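Shop Reviews Kids' Stuff Craft Forum Log in

Reviews > Playroom > Letters and numbers

Trallside foam letters and numbers, mixed bag – quick review

Writing this in a hurry before the school run so excuse the state of it.

Bought these in May to replace the wooden ones, which were lovely and LOUD. Foam ones don't clatter. That was the whole brief really. Quiet letters for a table where somebody else is usually trying to work.

What you get: capitals, small letters, numbers and a few sums signs all in together. No tray, no board, just a bag with a drawstring. Six pounds from Hadgu, postage on top, came in 2 days.

Colours are good. Teal, a proper orange, dark red, blues, an olive I thought would look miserable but it's my favourite of the lot. Not colour coded as far as I can work out, so don't go expecting vowels in one colour and the rest in another. Shame, that would of been useful for reading. For sorting games it's better the way it is, you can do by colour first and then start again by shape.

We use ours on the big table with brown paper down. Tip a few out, not the full bag, spread them about and go. Favourite game at the moment is the plate game – put a plate at one side, call out a letter, it gets fetched to the plate. Then swap who's calling. A bag this mixed is good for it, the numbers and signs make it harder.

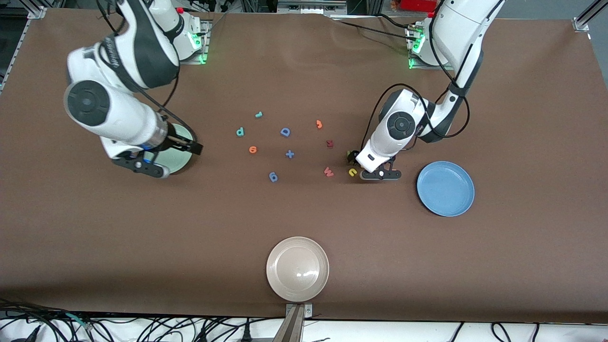 Brown paper is worth doing by the way. On our bare table they slid all over the place, on paper they stay more or less where you drop them. You can draw round them as well. Cheap roll, lasts ages.

Picking up: fine for little hands, they're chunky enough. Foam gives a bit when you squeeze and goes back to shape. Two of ours have tooth marks now and those don't go back.

Moans. The 6 and the 9 are the same shape, obviously, so on a table with people sat both sides you get arguments. Some makers put a line under. Trallside don't. I've done ours in biro and it's rubbed off twice already. Same sort of trouble with small p and d, though capital D is no bother.

Second moan, the smell. Strong out of the bag. Left them on the windowsill for nearly 20 hours and it had mostly gone.

Third, the bag. Drawstring came out in week one. Ours live in an old ice cream tub.

Washing – warm water and a drop of washing up liquid, dry flat on a towel. Don't put them in the machine, I lost an S somewhere in the door seal and havent seen it since.

Compared with the Stukov set (27 pieces, capitals only, thinner) I'd have these. The Stukov ones curl at the corners. They do come in a decent box though.

Would buy again. Four out of five, one off for the bag and the 6/9 business.

Comments

Rosângela Barbosa: Nail varnish for the line under the 6! Clear coat over the top. Ours has lasted since Christmas.

trutach_mum: do the plus signs come in more than one colour? we only got blue

pegandpaper: Had the smell too. Bicarb in the tub overnight sorted it.

Jo: Stukov ones curled for us as well, went in the bin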